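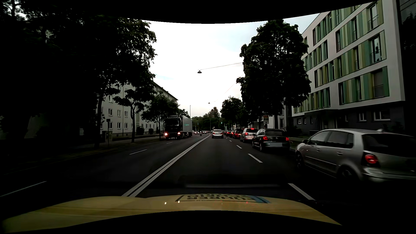

Eetu Vuorinen told me he would have passed the theory test two tries sooner if somebody had just let him read the questions in the language he thinks in, and I have been repeating that line to anyone who'll stand still ever since.

So, the news: Sisstead Driving School is opening a second classroom in Hurach this May, and every theory course we teach there will come with study packs in plain language and in three extra languages. The school in Rocha stays exactly where it is, same door, same bad parking. I'm Aino Sjöberg, I run the place, and I'm writing this release myself. The last one we paid for used the word "solutions" four times and I still don't know what it was announcing.

Some background for anyone who hasn't heard of us. We teach adults. We do take teenagers, and we like them, but most people who walk in are past thirty and have put off getting a license for years. They moved, they had kids, they lived somewhere with a good train. Then a job comes up that starts at 5:30 in the morning and the first bus is at 6:15. We had 219 new adult students last year and the waiting list in Rocha got long enough that I stopped liking the sound of the phone.

The road part of learning is mostly a matter of hours. You sit next to a patient person and you get used to it. The theory part is where our adults get stuck, and when Sinan Akgül and I went through the old practice book last winter we could see why. It has 1,139 questions in it. Plenty of them are fine. But then you get one with a double negative and a trailer in it, and a nurse who has been driving a forklift in her summer job since she was nineteen gets it wrong because of a comma.

Sinan rewrote the whole book. It took him most of the winter, at my kitchen table more often than I'd planned (he brings his own tea, I'll give him that). The real exam wording is still in there, you need to know it because that's what you'll face, but each question now has a plain version next to it and a short note on what it's really asking. The priority rules chapter went from the one everybody skips to the one people seem to like best. I'm biased. Try it and tell me.

What you get in Hurach:

Evening theory classes, eight weeks, 45 minutes at a time with a proper break between the two halves
The new study pack, yours to keep
One practice exam on paper and as many as you want on the classroom computers
A free sit-in on the first evening, no form to fill out

The classes are small. The room fits small classes and that settled it! It used to be a fabric shop and there's still a brass ruler set into the long counter, which we kept for the coffee things. Svend Ketilsson did the floor and the lights and built a shelf for the model intersections, and he has opinions about how the little cars should be parked on it, so please put them back.

Tuulikki Peltonen will teach most of the evenings. "I failed my own first driving test for going too slowly," she says. "I mention it in week one and you can hear the whole room breathe out." She has taught with us in Rocha since before I bought the school, and she asked for Hurach the same day I told her we'd signed the lease.

One thing people keep asking is whether the language packs mean an easier exam. No. The exam belongs to the licensing office and we have no say in it. The rules of the road are the same in any language, and our students have to know every one of them.

Students who started in Rocha can switch over at any point in their course, and your lesson hours come with you. If you live out toward Erden, the Hurach room is the shorter trip, and practical lessons can start from there too - just say so when you book, or we'll be waiting for you in the wrong town.

Sign-up is open now at the front desk in Rocha, by phone, or through the form on our site. Reporters who'd like to sit in on a class are welcome on any evening but the first one. For a review copy of the study pack, ask for Sinan. For everything else, ask for me - mornings are best, before the first lesson goes out.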